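Chapter 14
Marble and Water

In this chapter you will learn:
what marble is made of and how it is formed
why acids attack marble and leave granite almost untouched
how water enters a polished stone, and how a sealer slows it down
how to tell an etch mark from a stain
how to inspect a marble surface before you clean or repair it

Words to know: calcite, dolomite, etching, hone, metamorphic rock, porosity, sealer, vein

14.1 A complaint from Fomcombe

The guest house in Fomcombe had 13 bathrooms, and in every one of them the owner, Tracey Haworth, had put a washbasin with a top of polished dark marble. The tops came from the workshop Lazarević, which had a good name in the region. In the first November after the opening, Ms. Haworth wrote to the workshop that her marble was defective. Dull spots had appeared close to the taps. Some were rings of the size of a drinking glass, others had no clear shape. The cleaning staff had rubbed them with a stronger product, and the spots had grown.

The workshop sent Jacinto Villalobos, a stone restorer with many years in the trade. He looked at the spots with a lamp held low to the side, and he passed his fingertips over them with closed eyes. Then he asked to see the cupboard where the cleaning products were kept. On the shelf was a descaler, bought in order to remove the white deposits that hard water leaves on metal. Its label named citric acid as the active ingredient.

"The stone is good," he wrote in his report of 5 October 2022, after the case had been opened again for the insurance. "It was cleaned with the one thing it cannot bear."

We will come back to this report several times in the chapter. It contains nearly everything that a beginner in our trade has to understand: what the stone is, what the water carries, and what people do to both of them with the best intentions.

14.2 From limestone to marble

Marble begins its life as limestone. In Chapter 3 we saw that most limestone is formed on the bottom of shallow seas, where shells and skeletons of small animals collect and are slowly pressed together. The main mineral is calcite, a form of calcium carbonate. In some deposits a part of the calcium is replaced by magnesium, and the mineral is then called dolomite.

When such a limestone is buried deep in the crust, or when hot melted rock rises near it, the heat and pressure change it without melting it. The small grains of calcite grow into larger crystals that lock into each other. The fossils usually disappear. A rock that was changed in this manner is called a metamorphic rock, and metamorphic limestone is marble.

Pure marble is white. The colors come from other substances that were present in the limestone. Iron oxides give red, yellow and brown. Carbon from old plant and animal matter gives gray and black. Serpentine and some other minerals give green. Many veins were once cracks, opened by movements in the rock and filled later with minerals out of the water that passed through them. White veins in a dark marble are very often calcite.

One remark about names is necessary. A geologist uses the word marble only for the metamorphic rock. In the stone trade the word is wider, and it may include any carbonate rock that takes a polish. Several of the well-known dark "marbles" are for a geologist limestones. For care and cleaning the difference is small, as both consist of carbonates and both react with acid. Also there are many printed and molded surfaces which copy the look of marble, and for these the rules of this chapter do not apply. The test in Section 14.5 will help you to separate them. 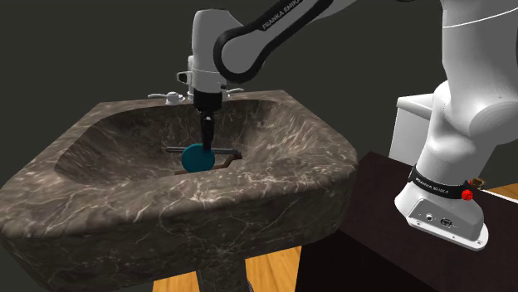

Figure 14.1 Pedestal sink with a dark brown-gray marble pattern and fine pale veins.

A washbasin is a hard place for marble. Water stands on the rim and dries there, soap and toothpaste remain for hours, and perfume and shaving products are often spilled. A wall panel in the same room, made of the same block, may look new when the basin has already lost its shine.

14.3 What acid does

If you put one drop of vinegar on unsealed marble, you may see very small bubbles. The acid dissolves the calcium carbonate, and carbon dioxide is set free. With a citric acid cleaner the reaction goes the same way, and it can go faster if the product is concentrated. After wiping, the place feels a little rough and looks dull, for the flat crystal faces that reflected the light are gone. We call this etching.

Three points are important for the practice.

First, etching is a loss of material. No washing can bring the polish back. A light etch can be repolished by hand with a polishing powder; a deep one must be honed with abrasive pads, beginning with a coarser grit and going up step by step. Villalobos began with grit 500 on the worst tops in Fomcombe, and on the others he needed only powder.

Second, etching shows more on a polished surface than on a matte one, and more on dark stone than on light stone. On white matte marble the same damage can stay unseen for years.

Third, a usual sealer does not stop it. Many customers believe that a sealed stone is protected against everything, and they are then disappointed. The sealer sits in the pores and slows the entry of liquids. The crystals at the surface remain open to the acid.

14.4 What water does

Polished marble feels closed like glass, but between the crystals there are fine spaces. The share of these spaces in the whole volume is called the porosity. In marble it is low, much lower than in sandstone. Nevertheless water can enter, and with it everything that is dissolved in the water: rust from an old pipe, dye from a cosmetic, tannin from tea. When the water evaporates, the color stays behind. This is a stain. It lies in the stone, while an etch lies on it.

Hard water brings a second problem. On drying it leaves a crust of carbonate, and this crust is chemically a close relative of the marble. Any acid that takes away the crust will take away the stone also. The crust must therefore be removed mechanically, with a plastic scraper held flat and a good amount of patience.

Workshop exercise 14.A

You need a polished marble offcut, a polished granite offcut, vinegar, cold black tea, a dropper, a soft cloth and a lamp.

Put one drop of vinegar and one drop of tea on each piece, well separated. Wait 13 minutes. Wipe, rinse with clean water and dry. Hold the lamp low at the side and note what you see. Then feel each place with the fingertip. Keep the pieces and look again on the following day, when the stone has dried inside. Write your results in the table on page 52, and compare them with those of your neighbor at the bench.

14.5 Inspecting before touching

Before any product is opened, the restorer has to answer a short row of questions. Is the material a carbonate stone? Is the mark in the stone or on it? What was used for cleaning until now, and how often?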